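Before you sign for the robot, spend a morning with the files

November
Words: Editz features desk 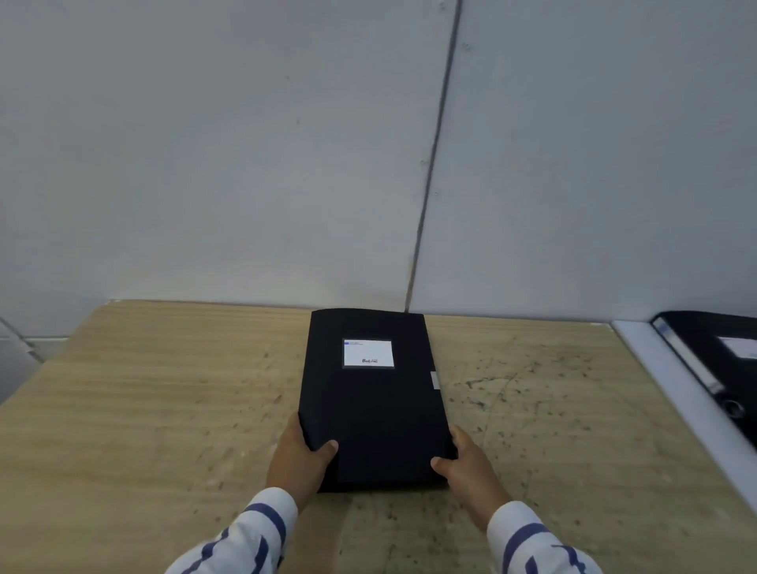
Budget for the dull bits first, came the advice down the telephone when I rang to ask what a small records business ought to know before it buys its first robot, and then see what you have left for the clever ones. I had hoped for something a bit more exciting, I'll admit, but I wrote it on the back of an envelope and I've gone back to that envelope a good many times while putting this piece together.

Gament stores other people's paper. It has done so for years, in a long low building with very good shelves and a rather poor kettle, and most of what comes through the door is in box files: black ones, mainly, with a white label on the front and something in the handwriting of a person long since retired. They come in, they're checked, they're given a number and they go on a shelf. When a client wants one back, the whole business happens in reverse. On an ordinary working day the intake table sees 232 of them, and every one is picked up by hand at least twice.

It's the picking up that Gament would like a machine to do. The firm has no wish to lose anyone (it has been trying to take people on since the spring, with little luck), and the afternoons are the hard part, when shoulders are tired and labels start being read wrong. So there is a plan and a spreadsheet, and I was kindly allowed to look at both over several cups from the poor kettle.

The first version of the plan had one line in it. It said "robot", and next to it was the monthly charge for renting a two-armed machine from Ansah, which came to £940 with servicing included. Set against the cost of a pair of hands, that looks like a bargain, and I can quite see why people get out a pen at this point. The present version runs to two and a half pages, and the robot is still in there, same price, somewhere near the top of page one.

What filled up the rest was a morning spent simply watching the table. I'd recommend it to anyone! You think you know what lifting a box file involves until you try to write it down for somebody who is quoting you a price. People take hold of one at the two near corners, thumbs on top and fingers tucked underneath, and hold it level without giving it a thought. The cover is smooth and matt, and it curves down into the spine, so a gripper meant for square cardboard cartons may not get on with it at all. There's a closure tab on one edge. Some files have swollen with damp in a previous life, some were made by a company that liked its corners rounder, and a few are held shut with string.

All of that turned into money. Two sets of fingers went on the list instead of one, with a spare of each. Then there was the lighting, which I would never have thought of. A black file with a dark shadow along its near side is a hard thing for a camera to find the edge of, and Ansah's surveyor was good enough to say so before the order went in and not after. Better lamps over the intake table are cheap enough as these things go, but the electrician's visit was dearer than the lamps, and neither had been in the spreadsheet.

The table itself caused the longest discussion. Gament's tables are wood, scratched and inked and very much loved, and they have been leaned on for so long that none of them is quite level any more. A person never notices. A machine that has been told exactly how high the table is will notice every time, so the firm has set aside money for one new bench, bolted down, and the old one will go to the far end of the building where people can carry on leaning on it.

Then we come to the part of the budget that I think catches most buyers out, and that's teaching. The arms arrive knowing how to move, and they have to be shown the job. For that Gament has gone to a second firm, Edura, which records people doing the work by hand and uses the recordings to train the machine. Edura wants 500 good examples of a file being picked up, turned, read and set down before it will promise anything, and "good" is a word worth asking about when you talk to your own supplier. In Gament's case it means a range of files, swollen ones and stringy ones included, handled by several different people at the ordinary speed. The recording takes staff off the intake table just when the intake table is busy, and it was a fortnight before anyone thought to put their wages on the sheet as part of the cost. They're on there now, in bold.

You should ask as well what you are being promised at the end of it. Edura's offer is that 95 files in every hundred will go through without a person stepping in. I thought that sounded splendid. Gament's operations side had already done the sum on a paper napkin, and it comes to eleven or twelve files a day that somebody has to walk over and sort out, on top of whatever else they're meant to be doing. It's perfectly manageable if that somebody sits nearby and rather a nuisance if they're up a ladder on the far side of the building. So a desk is being moved, which costs nothing, and a small warning light is being bought, which costs very little, and the person at the desk will have a bit more money in recognition of the bother, which goes on the sheet every month for ever.

I asked what had been left out, since every budget I have ever drawn up (kitchens, mostly) has left out something. Floor space was the answer, after some thought. The machine needs a clear area round it, and the clear area is presently where the trolleys live. Nobody has yet found a home for the trolleys. There was also a question about insurance, with a letter sent and no reply received, and a question about what happens to the rental if Ansah brings out a newer model halfway through. The contract allows a swap after the first year, but the fingers may not fit the new one, and the teaching may need topping up. Gament has pencilled in a sum for that and drawn a ring round it.

The order for the bench has gone in, and so has the one for the lamps. The robot itself is waiting on the insurance letter, and Edura's recording begins next month, mornings only, with the first batch of files already picked out and stacked by the door. The string ones are on top.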